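Senddale Bench Notes
5/9/25

1/ A thread on shrinkage in cast and moulded plates, written for anyone who has bought a set of plates and found that they do not stack the way the first one did. Plastic tableware only. Ceramics behave differently and I will leave them out.

2/ Plastic goes into the mould hot and takes up more room hot than cold. The mould is therefore cut larger than the finished plate. The difference is the shrinkage allowance, usually given as a percentage of the finished size.

3/ Polypropylene shrinks a lot, commonly between one and two per cent. Melamine shrinks less, and it also cures, so part of the change is chemical. If you swap one material for the other in the same mould you get a different plate.

4/ Worked figures. Take a plate meant to finish at 200 mm across. At 1.5 per cent the cavity has to be a little over 203 mm. If the real shrinkage on the day is 1.8 per cent, the plate comes out more than half a millimetre small.

5/ Half a millimetre sounds like nothing. On a single plate it is nothing. In a stack, what counts is the angle of the rim and the height of the foot, and both of those move as well.

6/ Foot height matters most. The foot of one plate rests in the well of the next. If the well has sunk slightly in the middle, the foot sits proud on one side and the stack leans.

7/ Sinking in the middle is a cooling fault. The centre is often the thickest part and the last to set. It pulls inward after the rim has gone stiff, and the rim has no give left in it.

8/ Colour changes the result too. Pigment affects how the plastic crystallises as it cools. Some blues and greens are known for it. Two colours from one mould on one shift can differ enough to measure with an ordinary calliper.

9/ I checked this on the Brutholm range, which I have in 4 colours. I measured rim diameter in two directions at right angles, then foot height at four points. All at room temperature, after a night on the same shelf.

10/ Result: the colours differed from each other more than plates of one colour did. The widest gap between colours was 0.4 mm on diameter. Foot height varied less, but the variation was uneven around the ring, so the tall stacks leaned.
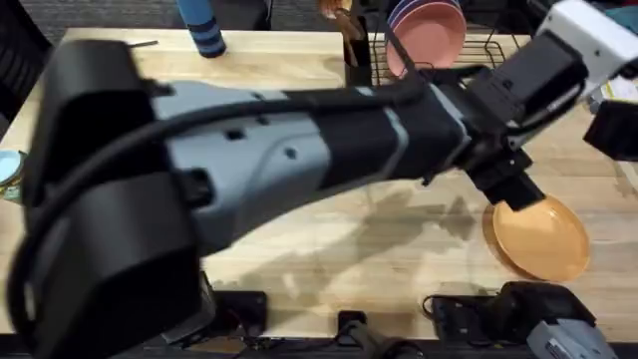

11/ Diameter alone will not tell you whether a plate is round. Measure across, turn it a quarter, measure again. A gap between the two readings usually points to the flow direction, as plastic shrinks differently along the flow and across it.

12/ Flatness: put the plate upside down on a sheet of glass and slide a feeler gauge under the rim. A kitchen worktop is not flat enough for this. Mine is out by more than the plates are.

13/ Shrinkage does not stop when the plate leaves the mould. Polypropylene goes on moving for a day or more. A reading taken straight off the press is useful to the press operator and to hardly anyone else.

14/ The dishwasher adds a little more. I ran one Dostine side plate through 56 hot cycles between July and now. It lost 0.1 mm on diameter, which is close to the limit of what my calliper can resolve, so treat it with caution.

15/ If you are buying for a canteen, ask for one colour from one batch and ask what the diameter tolerance is. A supplier who can answer in millimetres has measured it. For an order of 1,000 plates it is worth asking for the foot height as well.

16/ Correction to post 8: I should have said "some blue and green pigments". The shade itself has no effect. Two greens that look alike can use different pigments and shrink by different amounts.

17/ Next thread will be on rim profiles, starting with the rolled edge on the old Tamihana bowls. I still need to section one.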